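Reviews > Grippers > Hand-held

Reading time: 2 min

Halvorsen hand-held gripper pair, long-term review

We have had the Halvorsen pair since May and logged almost 4000 picks with them, mostly light packaged goods sorted into trays and lids. For the first few weeks I had no complaints. The trigger is light and the grip is even across both fingers.

The fault showed up on a Friday. The right-hand unit stopped releasing fully after 30 minutes of steady use. With boxes you would hardly notice, but thin plastic wrappers stayed stuck to the pad and got dragged back out of the tray. Twice it closed again without the trigger being touched, once on Mateja Petkov's fingertip. No injury, but we stopped using it that day.

Risdale, who handle repairs, traced it to a worn return spring and replaced it in 7 days. They did not charge. The manual gives no service interval for this part, and it should.

Good for short sessions. Check the release before each one, and keep fingers clear of the jaws.

Three stars out of five.

Arvid Magnusson, Oltetham

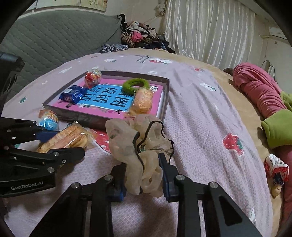
Wrapped snacks and a thin plastic bag, the sort of items used for light picks.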